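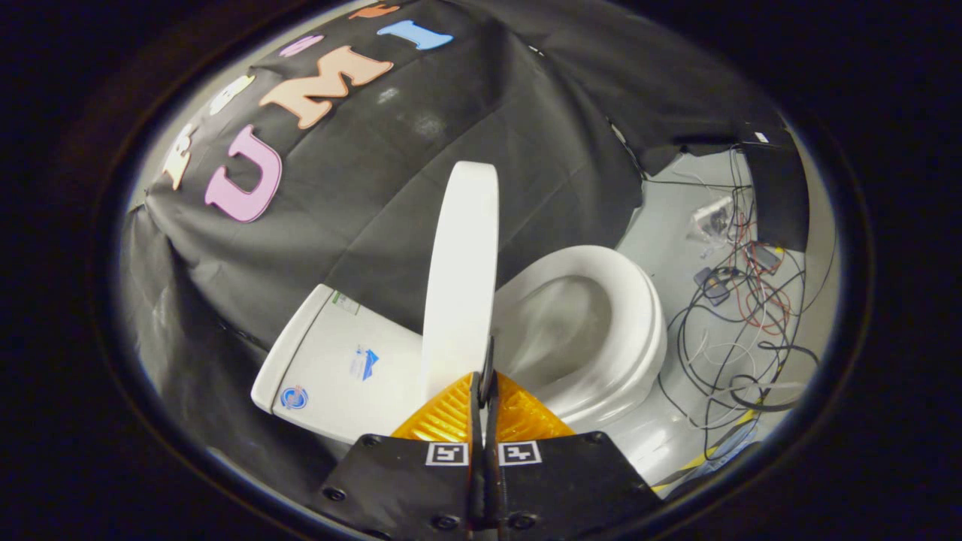
Government has levels, and the quarrel over which level gets to decide what is one of the oldest and liveliest in politics. Most of us meet it first in the news, when a prime minister and a regional leader are being rude about each other on the steps of two different buildings, and it can look like a row between people who simply don't get on. It is much bigger than that, and much closer to home! Think of an ordinary white toilet, with its tank standing behind the seat. A national law may say how much water a new one is allowed to use, a regional body may own the pipes, a town council may decide whether there is a public one near the bus station, and a court may be asked what happens when those bodies disagree. You could play the same game with a school dinner, a street lamp or a hospital bed, and I hope that by the end of this chapter you will find it hard to stop.

# Chapter 3: Who Gets to Decide?

In Chapter 2 we looked at how governments are chosen. We were mostly interested in votes: who may cast them, how they are added up, and what sort of parliament comes out at the other end. Now we turn to something that voting systems leave wide open. Once you have a national government, a set of regional governments and a great many local councils, all of them elected and all of them able to say "the people chose us", whose word is final?

The short answer is that it depends on the subject, the country and sometimes the year. The long answer is the rest of this chapter, and it is tremendous fun once you get your eye in.

## A bridge, a border and a very cross mayor

We begin in Nornmont, the imaginary-sounding but perfectly ordinary river region that you will meet several times in this book. Nornmont has a regional assembly of its own, which runs the roads, the schools and the local buses. It sits inside a larger country whose national parliament looks after defence, the currency, most taxes and (this is where the trouble starts) anything described in the constitution as "a crossing of national importance".

The town of Brastby lies on the south bank of the river, and Brøndum on the north. Between them is an old road bridge. In August, after a dry summer had left the river low enough for a proper look at its feet, engineers working for the regional government found cracks in two of the supports. The regional minister for transport, Florian Hoarau, closed the bridge to lorries that same evening. He had the power to do it under the region's own roads law, and he thought the matter was simple. A road was unsafe, roads were his job, and he shut it.

The mayor of Brastby, Bastien Millet, thought nothing of the kind. His town has a fruit-packing works that employs a great many of the people who vote for him, and every lorry leaving it for the north now had to go the long way round by Skomora. He wrote to the national government and asked it to step in. The bridge, he argued, was a crossing of national importance, so the region had no business closing it at all. A petition in support of him gathered 3,000 signatures, a huge number for a town of that size, and people who had never before shown the slightest interest in the constitution began quoting it at one another in the baker's.

Then the national government did something interesting. It agreed with the mayor that the bridge was a national matter, and agreed with the minister that it should stay closed. Both men were furious! The lorries went round by Skomora exactly as before. What had changed was who was giving the order, who would pay for the repairs, and who would get the blame if they dragged on.

Read that last sentence again, because it has the whole chapter folded up inside it. When levels of government quarrel, they may want the very same thing to happen. They can still fight hard over the right to be the one that makes it happen, and over the bill.

## Three words to carry with you

Political writers use a handful of terms for the ways in which power can be shared out between levels. You have probably heard them already, perhaps used rather loosely, so let us pin them down before we go any further.

**Unitary.** In a unitary state, all power belongs in the end to the national parliament. There may be regions and councils, and they may do a great deal, but they do it with powers that the centre has lent them. What is lent can be asked for back. That sounds alarming, and once in a while it is, though in practice a government that abolishes a popular council tends to hear about it at the next election.

**Federal.** In a federal state, the powers of the regions (which may be called states, provinces, cantons or *Länder*) are written into a constitution, and the centre can't take them away by passing an ordinary law. Each level has its own patch. The catch, as Brastby found out, is that somebody has to say where one patch ends and the next begins, and the words that seemed so clear to the people who wrote them may look very foggy on the day the bridge cracks.

**Devolved.** Devolution sits in between and causes endless happy argument. A devolved region has real powers, often wide ones, with its own elected assembly to use them. On paper they were handed down by the centre and could be taken back. After enough years, enough elections and enough local pride, taking them back may become almost unthinkable, and then you have a country that is unitary in its law books and feels federal to the people living in it.

Real countries don't sit tidily inside any of these boxes. Some are federal for schools and close to unitary for tax. Some give one region far more freedom than its neighbours, for reasons that go back to a treaty, a language or a war. When you come across a new case, try asking what the label would lead you to expect, and then go looking for the places where the country fails to match it. Those are the good bits.

## Who pays?

Power on paper is one thing and money is another. Suppose a region has every legal right to run its own schools, but all the money for them arrives once a year from the national treasury, with a letter attached saying how it is to be spent. Is that region really in charge of its schools? Its ministers will say yes when the results are good. They will point at the letter when the results are bad.

You will meet the phrase *fiscal federalism* in Section 2, and please don't let it frighten you. It means the study of which level raises the money and which level spends it. A region that raises most of its own taxes can afford to ignore a grumpy letter from the capital. A region that raises hardly any must read every letter with care. Two regions with identical powers in law can therefore behave quite differently, and you won't see why until you have looked at their accounts. (I know that accounts are not what drew you to politics. They didn't draw me either, and now I can't pass a regional budget without opening it.)

## What happens in an emergency

Ordinary times hide a lot of disagreement. Floods, epidemics, fires and power cuts drag it into the open. In an emergency people look for one person to take charge, and the centre is usually the loudest candidate. Yet the people who know which lane floods first, and who has the key to the sports hall, are nearly always local.

Most constitutions try to deal with this by allowing the centre extra powers for a limited time. That leaves some splendidly awkward questions. Who decides that an emergency has begun? Who decides that it has ended? May a mayor keep a rule in force after the national government has dropped it, or drop one that the national government would like to keep? We will work through several cases later in the chapter, and you may be surprised by how often your sympathies change sides. Mine did.

## Before you read on

Choose something you used this morning on the way to school, college or work. A pavement will do, or a bus, or the water in your kettle. Write down which level of government you think is responsible for it, and then find out. Look for the body that makes the rules, the body that provides the money and the body that sends out the person with the spanner. Keep your notes somewhere safe, as we will return to them in the exercises that follow Section 2.

If you are working in a group, try the Nornmont case as well. Let one person speak for Hoarau and another for Millet, with the rest of you sitting as the national cabinet. You have the engineers' report and the petition in front of you, and the fruit is getting riper by the hour. Decide who should give the order about the bridge, and who should pay to mend it, before you turn to the first section.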